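Zanex: Teaching a Robot to Clear Up After Dinner
Final project report, Household Robotics Elective
Team: Fadi Issa, Raghda Ghanem, Shona Kingi
Supervisor: Mireille Akl
April 20, 2026

1. What we said we would do

Our proposal promised a robot that could tidy a kitchen. Mireille wrote "which part of it?" in the margin, and after a long meeting we came back with plates. Plastic plates, one at a time, picked up and put on a stack. She signed that version.

We called the robot's controller Zanex because Fadi already had a folder with that name. The folder had been meant for a chess program.

2. How it works

We drive the arm by hand with a controller and record what the cameras and joints are doing. Each recording of one plate from pickup to release is an episode. A policy network is then trained to copy us, and this is where we learned how badly we drive. Early versions of Zanex would pause over the counter before letting go, with real dignity. We spent an evening looking for a software delay. The pause was Raghda's. She likes to check her work, and in the first batch of data she had checked it in every episode.

By the end we had 1,000 episodes. Shona recorded the most and would like that noted. Fadi recorded the fewest, but he wrote the script that threw out the bad ones, and a suspicious number of those were also his.

3. The kitchen

The first trials were on a bench in the lab, with nothing on it that a plate could run into. Zanex did well there. We then moved to the teaching kitchen in the Restville building, where there are cooktops, pots, cabinets and trash bins, and it did much less well.

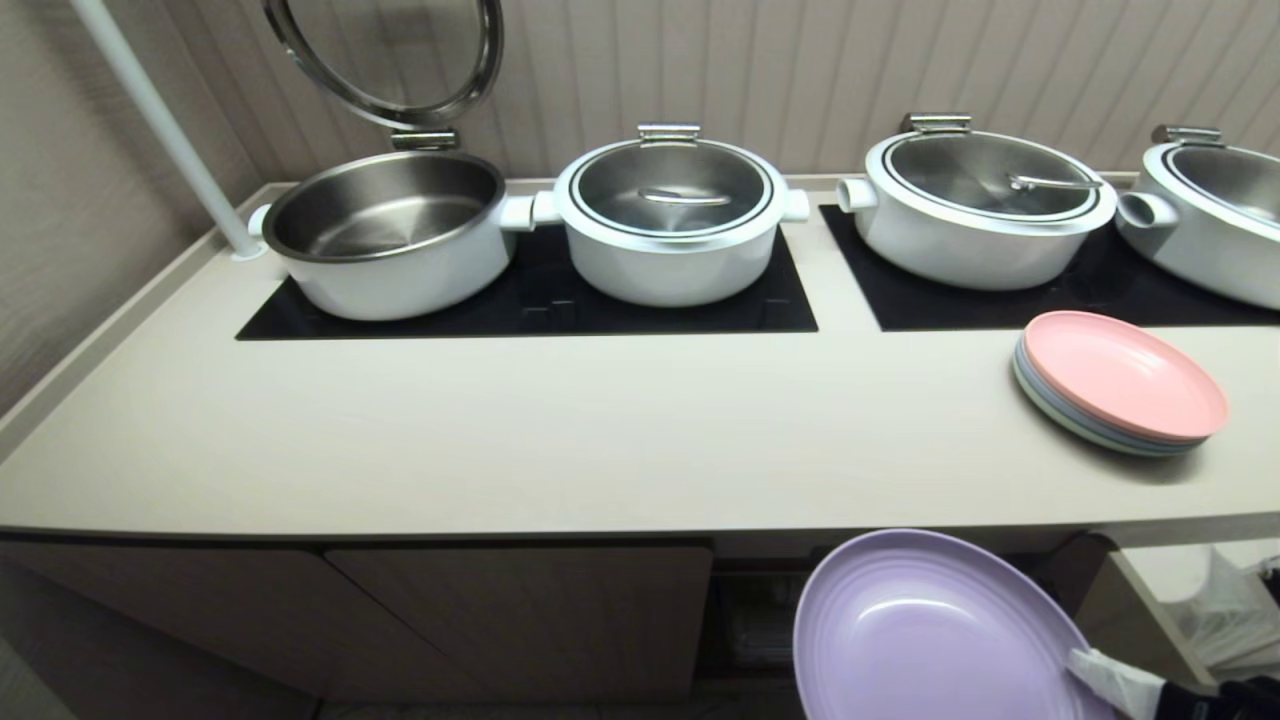 Most of our trouble came from the policy having learned what the bench looked like as much as what a plate looked like. Put it against a different background and it reached with total confidence for places where no plate had ever been. We re-recorded part of the data in the kitchen and mixed it with the bench episodes, and the reaching calmed down.

Plate color mattered more than we expected. Our bench plates were all blue, bought in one trip by someone (Fadi) who was asked to get "a variety." Pale plates on a pale surface were missed often until we added enough of them to the training data. We also tried changing the brightness of the images during training, which helped a little and took a whole weekend of computer time.

4. Results

The final test was one long session in the kitchen with the cooktops off. A trial counted as a success if the plate ended up on the stack and stayed there after the gripper had backed away. Zanex managed 70 percent.

The failures were mostly dull. The usual one was a grip too close to the rim, so that the plate swung down and landed crooked. In 7 trials the gripper closed on nothing and carried it carefully to the stack. We had no category for this and entered it as "missed grasp," although the placing was some of the best we recorded.

We had to stop the arm by hand in two trials, both times because it was drifting toward a pot. No pots were harmed. The emergency stop works and makes a very loud click.

5. What we would change

We'd start in the real kitchen. The bench data was easy to collect and we were fond of it, but a good share of it taught the robot things we later had to un-teach.

We'd also agree on a driving style before recording anything. Fouad Haddadin from the year above told us this in our first week. He had the same problem with his own project, Unum, and he offered to show us his notes. We said we'd come by. We have now read the notes, and they are very good.

Finally, the stack height is still typed in by hand before each run. Shona has a half-finished version that estimates it from the wrist camera. It works for short stacks and believes tall ones are short, so the robot pushes down on them. She plans to keep at it over the summer if Mireille lets us hold on to the arm.

6. Leftovers

The code, the episode list and the trial log are in the class folder under Zanex. Please ignore the subfolder called chess.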